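In Praise of the Jeans on the Floor

Jun 10, 2020

I love jeans, and I love them most when they're in a heap! A shirt on the floor looks like a mistake. Jeans on the floor look like the end of a good day, and I will defend them to anyone with a hanger in hand.
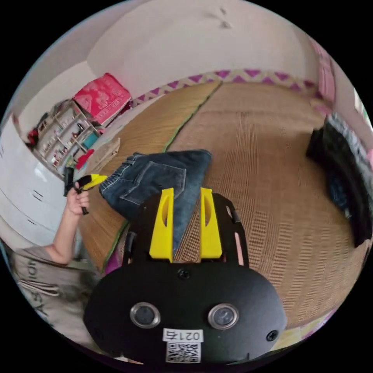 Blue jeans, at rest on the floor.

Denim forgives you. I've had my Pommont pair for 186 weeks (I keep the receipt in a drawer, don't ask) and they have spent most of their nights crumpled beside the bed. Pick them up, give them one hard shake by the waistband, and they're ready again. Try that with linen.

Now, I'm not against tidying. Picking jeans up is one of my favorite small jobs, the weight of them, the stiff seams, the legs going every which way until you catch hold of a belt loop and the whole thing starts to make sense. I fold mine in half, then in thirds, and the stack on my shelf makes me happy every single time I open the door. But last October I bought a set of Jellora trouser hangers for 30 dollars, the fancy kind with clips, and all they did was leave dents in the cuffs. They went to my sister, dents and all.
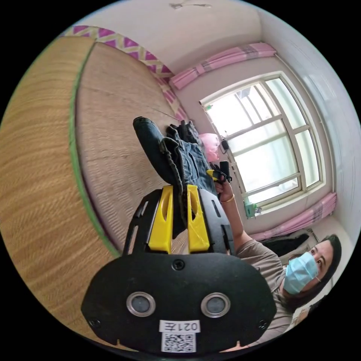
Should jeans be hung or folded?
Folded, if you ask me. Denim is heavy and sturdy, so it stacks beautifully, and a shelf holds more pairs than a rod does. Save the hangers for dress pants and let the jeans lie down.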